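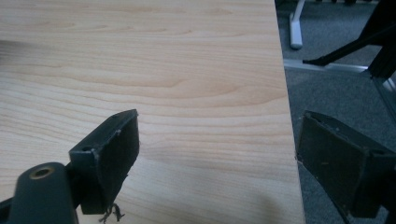 Pale wood-grain laminate on a tabletop, matte, with the darker streaks running through the middle.

The case for the printed grain

Laminate has a poor reputation among people who write about furniture, and most of the complaints concern honesty. The surface shows wood grain, the grain is a printed sheet, and the buyer is said to be deceived. I have never met a buyer who was. A person shopping for a work table knows what laminate costs and what oak costs, and chooses with both numbers in view.

The complaint worth making is a technical one. A decorative laminate is paper saturated with resin and pressed under heat, and the top layer is thin. Once it is cut through, it can't be sanded back. A solid top can lose a millimeter and come out looking better for it. Anyone who drags castings across a bench every day should buy solid wood, or steel, and stop reading.

For the rest of us the question is which laminate, and the trade answers it badly. Showrooms sell color. The Lodov catalog lists 70 decors and gives the finish of each one in a footnote, where it does the least good. Finish matters more. A gloss top shows every fingerprint and throws the ceiling light back into your eyes. A deep texture holds flour, graphite and glue in its pores, and a damp cloth skates over the top of them. A matte surface with a faint sheen wipes clean and stays quiet under a lamp -- that is the one I would specify for nearly any room where work gets done.

Pattern comes second. A plain white board reports every scratch. A busy dark walnut hides scratches and also hides screws, needles and the small black washers that came with the shelf. A pale beige grain with some darker streaking sits between the two. Light scuffs get lost in the streaks, and a dark part put down on it can be found again. I keep a Brullomov top in that range, 900 mm deep, and have used it for 5 years of soldering, sewing repairs and paperwork. It has 2 marks I can find without hunting for them, both from the same hot pan.

The edge is where I side with the critics. Makers put their money into the face and then finish the side with a thin glued strip, and the side is what meets belt buckles, chair arms and the vacuum cleaner. Water gets in at the joint and the core swells. After that the table is finished, whatever the face looks like. Leitner charges extra for a thicker edge band, and I consider the extra charge fair and the standard band a mistake. Fimoreo doesn't state its edge thickness at all. I would ask before ordering, and I would ask in writing.

So let the print be a print. The grain on my table curves in broad arcs that no tree had to supply, and the glue wipes off it. What I would like from the manufacturers is a spec sheet that puts finish, wear rating and edge band on the first page -- with the decor name underneath, in the small type.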